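Rainwater Around the House: How Much of a Garden Should Be Hard Surface?

Project report, Introduction to Landscape Studies
Izzati Rondonuwu

1. Why I chose this topic

In the town of Garnlow, where I live during my studies, the street in front of my building is under water after every strong rain. At first I thought that the drains are too old. My neighbor told me a different story. According to her, the drains were always small, but the front gardens were bigger. In the last years many families covered their garden with concrete or paving to park a second car, and now the water runs directly to the street.

I wanted to know if she is right, and this became the question of my project: how does the kind of ground around a house change the amount of water which leaves the plot?

2. Some basic terms

Runoff is the part of the rain that does not go into the ground and flows away on the surface. Infiltration is the part that goes down into the soil. A surface is called sealed when almost no water can pass through it. Roofs, concrete and asphalt are sealed. Grass, planting beds and loose gravel are open surfaces, although the soil under them can be pressed so hard by feet and cars that it behaves nearly like a sealed one. I did not understand this last point well before I started the tests.

The border between a sealed and an open surface is important. If the concrete is a little higher than the grass and slopes to it, the grass can take the water from both areas. If there is a raised curb between them, the water stays on the concrete side and must go to a drain.

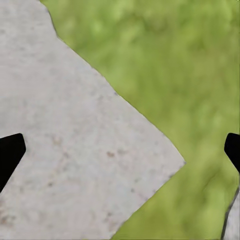

Figure 1. Concrete meeting lawn without a straight border line.

3. Method

I made the tests in July in the yard behind the Urio building, with permission of the school. I used simple equipment: a wooden frame without a bottom, a watering can, a ruler, a kitchen scale and a plastic tray. The frame was pressed on the ground and the gap was closed with clay. Then I poured water slowly inside, and the water that left through a small opening on the low side was collected in the tray and weighed.

For each test I used 2 liters of water. I tested four surfaces: old concrete, paving stones with sand joints, a lawn where people walk every day, and a lawn behind a fence where people do not walk. Between two tests on the same place I waited 30 minutes.

I also used Cultgate, a free drawing program, to draw three plans of an ordinary house plot. The house is the same in all of them and only the ground around it changes.

4. The house in the plans

For the house I took a common type, two floors with a covered entrance area. The roof is the biggest sealed surface on most plots, and it does not matter for the runoff how many floors are under it. Therefore a two-story house is usually better than a one-story house with the same living space. The covered parts must also be counted. A porch with a part of the building above it keeps its floor out of the rain, so this floor should not be added a second time. I made this mistake in my first calculation and my teacher corrected it.
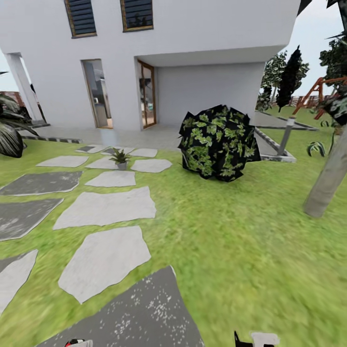
Figure 2. Two-story house with a recessed porch.

The roof water can go to the public drain, to a barrel, or to the garden. In Garnlow most of the downpipes go to the drain. In my plans I compared only the ground surfaces and kept the roof connected to the drain, so that the results are easier to read.

5. Results

The concrete gave back nearly all of the water. Only the small amount that made the surface wet was missing from the tray. The paving stones were better than I expected at the beginning of the test, but after a short time the sand joints were full and the runoff became almost the same as on the concrete.

The two lawns were very different from each other. On the protected lawn nothing came out of the opening. On the lawn where people walk, 40 percent of the water came to the tray. I repeated this test on another place the next morning and the result was similar. When I pushed a screwdriver into the ground it went in easily on the protected lawn, and on the other one I had to use both hands.

6. Places for sitting

Families need hard ground also for tables, cooking and guests, and I do not think it is realistic to tell them to have only grass. The question is more where the hard ground is and what is next to it. A patio in the middle of a lawn can send its water to all sides, but a patio between the house wall and a garage often has only one way out. A round form has a shorter edge than a long narrow one of the same area, so in theory the water is less spread out when it reaches the grass. For a small patio I believe this difference is not big -- I could not test it.

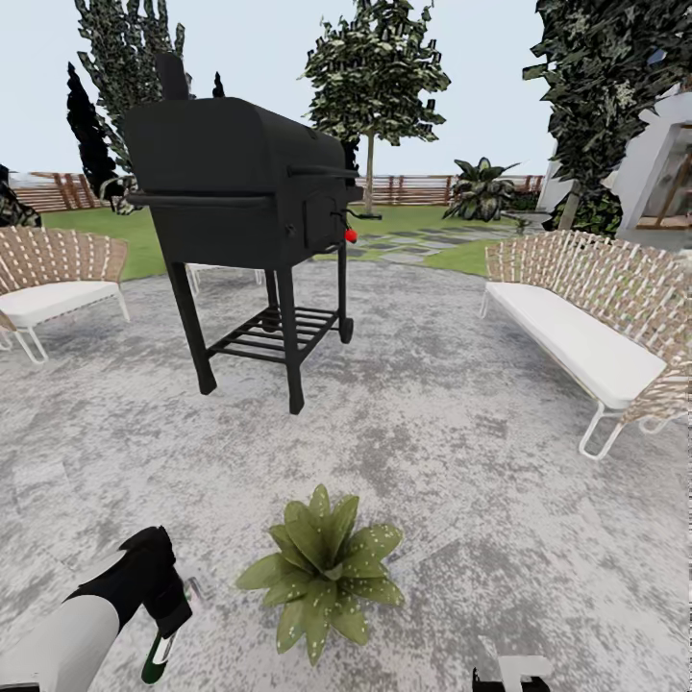 Figure 3. Round concrete patio with grill and curved benches.

In the handout of the Skolov garden course, which I attended before this project, the advice is to let the patio slope away from the house and to plant a bed on the low side. I used this idea in my third plan. The bed is a little lower than the patio, and the soil in it is mixed with coarse sand.

7. Discussion

My neighbor is probably right, but the answer is not complete. The pressed lawn showed me that a green surface is not always an open surface. If a family parks the car on the grass every day, the ground under it may not help very much.

There are weak points in my work. My frame was small, and some water escaped under the clay during the first tests, which I did not use. I poured the water from a can, and real rain falls differently and for a longer time. The soil in the Urio yard is heavy, and on sandy soil the numbers would be lower. For a better study I would need 100 tests or more and several yards.

8. What I would recommend for Garnlow

A new parking place in a front garden could be made with two paved strips for the wheels and grass between them. Existing concrete can stay if the curb on the garden side is opened in one or two places. On lawns which are used a lot, the soil should be loosened with a garden fork every spring. I would also like to measure again in winter, when the ground in the yard is already full of water before the rain starts.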